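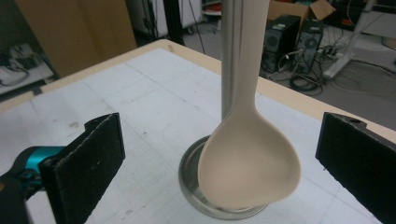 The ladle on its stand.

Home | Stories | Older Stories | About | Subscribe

The Soup Ladle

My aunt left me the house in Rillton and my cousin the piano, and for a good while I thought my cousin had done better. The house had a roof that needed looking at and a cellar that smelled of apples. It also had a kitchen with so many drawers that I spent the whole first week of June just pulling them open and shutting them again, the way you do when you're supposed to be deciding things.

She had never thrown away a spoon. There were spoons for jam and spoons for medicine, and a drawer by the window with nothing in it but lids. And standing by the stove, on a metal pole with a round steel base like a little saucer, hung the ladle. It was plastic, the color of wet sand, and it was the plainest thing in the room. I remembered it perfectly. I must have been five the first time she let me hold it, with both hands, over a pot I could barely see into.

She bought it in Provmont (so the story went) on the same trip when she was supposed to be buying a winter coat. The coat was too dear and the ladle was not, and she came home on the bus cold and pleased with herself and made barley soup for the whole street. I've heard it told that she fed 100 people that night. My mother always said it was more like two families and a mailman, but my mother liked to trim a story down, and my aunt liked to let one out at the seams.

My cousin called while I was standing there with the drawers all open. She wanted to know if the piano movers could come through the side door, and then, after we had settled that, she asked in a smaller voice whether I had come across the ladle.

"It's right in front of me," I said.

"On the stand?"

"On the stand."

She was quiet for a bit. She said she'd been meaning to ask for it, but it seemed a silly thing to ask for when you'd been given a piano. I said it wasn't silly. I didn't say I wanted it too, though I did, a good deal more than I had wanted the roof or the apples.

So we worked it out the way our aunt would have, which is to say badly and with a lot of talking. My cousin would have it for the winters, when she had her whole crowd home in Sodau and the pots were big. I would have it for the summers, and the stand would travel with it, wrapped in a dish towel.

Then I hung it back up, closed the drawers one after another, and went down to see if there were any onions.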